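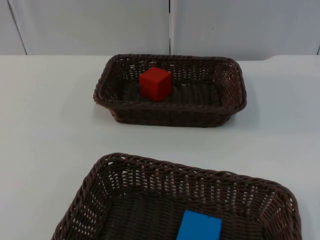 ¿Qué contiene este conjunto y para qué sirve? Contiene secuencias breves de ordenación de bloques de color en cestas trenzadas sobre una mesa blanca, con una ficha de texto por secuencia. Sirve para estudiar el vocabulario espacial en español (dentro, al fondo, delante, junto al borde) y para comprobar si una descripción escrita coincide con la disposición de los objetos.

Jorgate: cestas y bloques
Ficha del conjunto de datos y notas de uso

Estado: estable. La estructura de carpetas no cambiará antes de la próxima versión mayor.
Idioma de las fichas: español. Los nombres de campo van en minúsculas y sin tildes.
Mantenimiento: equipo Welow.
Contacto para correcciones: Åsmund Eklund.

Contenido

El conjunto reúne 87 secuencias, repartidas en 11 carpetas según la disposición inicial de los objetos. Cada secuencia incluye fotogramas en color, una ficha en texto plano y un registro de revisión. No se incluye audio. Los fotogramas están numerados por orden de captura y conservan la resolución original.

Las carpetas no tienen el mismo número de secuencias. Las disposiciones con las dos cestas alineadas en profundidad están mejor representadas que las laterales, y conviene tenerlo en cuenta al separar los subconjuntos de ajuste y de comprobación.

Material

Cestas. Bandejas rectangulares de poca altura, de color marrón oscuro, con trama cerrada y borde trenzado más grueso que las paredes. Las esquinas son redondeadas y las paredes se abren hacia arriba, de modo que la boca es mayor que la base. En las fichas se emplea siempre «cesta»; las variantes «bandeja» y «canasta» se admiten solo en el campo sinonimos.

Bloques. Cubos y piezas de color liso, sin letras ni números. El color figura en la ficha con un único adjetivo (rojo, verde, azul) y sin matices del tipo «rojo oscuro», que dependen de la iluminación de cada cara.

Mesa. Superficie blanca. No se usa como recipiente: un bloque apoyado directamente en ella se anota con recipiente = ninguno.

Convenciones de posición

La referencia es siempre la pared. La cesta más próxima a la pared se denomina «posterior» y la otra «delantera», con independencia del lado desde el que se mire la mesa. Esta convención procede de la guía de anotación Kanberg y se mantiene por compatibilidad con las fichas antiguas.

Dentro de cada cesta se distinguen cuatro zonas: fondo izquierda, fondo derecha, frente izquierda y frente derecha. La zona se asigna por el punto de apoyo del bloque y no por la parte que asoma sobre el borde. Cuando el bloque queda girado y una arista apunta hacia el frente, la orientación se anota como «en arista»; cuando una cara queda paralela al borde largo, como «de cara».

Si el bloque toca dos zonas, se elige la que contiene la mayor parte de la base. En caso de reparto igual se escribe «centro» y se añade una nota libre.

Campos de la ficha

secuencia: identificador numérico, único en todo el conjunto.
carpeta: disposición inicial.
bloque: forma y color.
recipiente: posterior, delantera o ninguno.
zona: una de las cuatro zonas, o centro.
orientacion: en arista o de cara.
sinonimos: lista separada por punto y coma; puede quedar vacía.
nota: texto libre, sin abreviaturas.
revision: pendiente, aceptada o devuelta.

Si hay más de un bloque, los campos bloque, recipiente, zona y orientacion se repiten con sufijo numérico. El orden de los sufijos sigue la profundidad: primero lo que está más cerca de la pared.

Ejemplo de ficha para una cesta posterior ocupada y una cesta delantera vacía:

bloque: cubo rojo
recipiente: posterior
zona: frente izquierda
orientacion: en arista
nota: el cubo es el único objeto dentro de las cestas

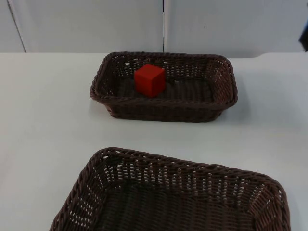
Verbruggen propone cambiar «fondo» por «pared» en los nombres de zona: en español el fondo de una cesta es también su base, y una frase como «el cubo está en el fondo» admite dos lecturas. La propuesta está registrada y afectaría a todas las carpetas. De momento se conserva el término, con una regla adicional: para la parte inferior del recipiente se escribe «base», nunca «fondo».

Revisión de las fichas

Cada ficha pasa por 2 lecturas. La primera comprueba los valores cerrados (recipiente, zona, orientacion). La segunda compara la nota libre con el fotograma de referencia y elimina lo que no pueda leerse en él: intenciones, pasos anteriores, peso o tacto de las piezas. Una nota como «el cubo se ha colocado con cuidado» se devuelve; «cubo en la base de la cesta posterior» se acepta.

Las discrepancias de zona son las más frecuentes. Se concentran en los bloques próximos al borde delantero, donde la pared de la cesta tapa parte de la base. En esos casos se consulta el fotograma contiguo y, si la duda persiste, se anota «centro».

Limitaciones

Las cestas comparten color y tipo de trenzado, y el conjunto no es adecuado para distinguir recipientes por su aspecto. La única diferencia utilizable es la posición.

El interior de las cestas es oscuro. Los bloques de color claro contrastan bien con él; los azules, bastante menos, sobre todo en las zonas en sombra. Por los huecos de la trama se ven pequeños puntos claros del entorno — no deben anotarse como objetos.

La variedad léxica de las notas es reducida. Quien necesite descripciones más naturales tendrá que ampliarlas, por ejemplo con variantes regionales de «cesta» o con órdenes completas («pasa el cubo rojo a la cesta de delante»).

Cambios recientes

Marzo: se unifica «en arista», que convivía con «girado» y «en rombo».
Marzo: se corrigen las fichas en las que «posterior» se había asignado desde el lado opuesto de la mesa.
Pendiente: decisión sobre el nombre de las zonas y revisión de las notas que aún usan «fondo» con el sentido de base.

Las correcciones se envían con el identificador de la secuencia, el campo afectado y el valor propuesto. Pueden agruparse hasta 11 por mensaje si pertenecen a la misma carpeta.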